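Gripper money - where we're at

Quick one as the budget round closes in December and a few of you have asked. Quotes are in for the next lot of hand-held grippers. Puvholm came back at $988 a unit, Clasau at $1,847 with the spare jaws and a longer warranty. We're leaning Puvholm, spares bought seperately at $83 a set. Jaws are what wears out, so budget for at least two sets per unit. More if your group runs them every day.

Also on the list - cube markers, reprinted, $71 for the pack from Tustex. Cheap. Put them through as consumables, not equipment, or they'll get bounced again.

Arms are a seperate bid. Not this round, sorry. Same goes for desks and shelving, which come out of the fit-out money anyway.
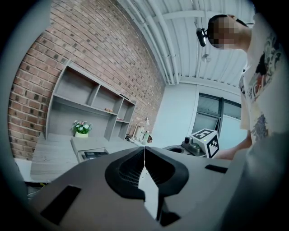

Gripper at the desks by the brick wall, marker cube on the grey tabletop.

Still need from each group: how many units, who's storing them, what you're retiring. One line each is fine. Anything that comes in after the sheet is locked waits for the next round - and we don't know when that wil be yet.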